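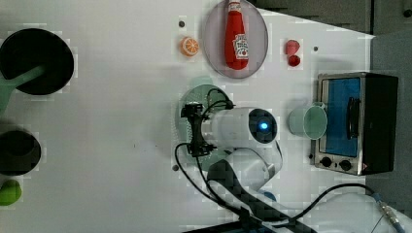
I promised a few of you I'd write up our tabletop rules for arm work, so pour yourself something and settle in, because I have never in my life managed to keep a thread short.

Rule one, and the one I repeat until people groan: the cable gets a look before the arm gets power. Every joint that turns will pull on whatever is tied to it, so leave slack where the gripper rotates, then jog the wrist slowly to both ends of its travel with your hand near the stop button and watch the loops the whole way.

Next, reset means reset! If the sheet says the ketchup bottle starts on its side on the gray plate, cap pointing away from the base, that's where it goes for every single run. We lost 200 runs in December to a mug that one shift stood up and the other shift laid down. Both shifts were sure they were right (and the sheet, bless it, just said "mug").

So now the sheet says which way the handle points. Kaan Yalçınkaya rewrote ours over one very long lunch and it went from half a page to six. I grumbled about it for a week and then I used it to train two new people in a morning, so I've stopped grumbling.

Speed. At Grellanum we cap the arm at the slow setting for any new layout and it stays there for 3 clean runs in a row. Clean means no bumps, no nudges from a helpful human hand, and no "well, it nearly got it."

Hands stay off the table while the arm is enabled. Yes, even when the strawberry rolls. Let it roll, stop the arm, wait for it to settle, and then go fetch your strawberry.

Big things like a toaster oven get their own line on the sheet. Ours says door shut at the start unless the task calls for it open, plug out of the wall, and check that it hasn't crept. A heavy box that has slid by a finger's width will ruin a whole afternoon of grasps before anyone thinks to check it.

Last one for tonight: write down the failures with the same care as the good runs. Run 2699 is still my favorite entry in our log. It reads "dropped plate, my fault, moved it while talking." I wish every entry were that useful.

More on gripper checks tomorrow, if my tea holds out.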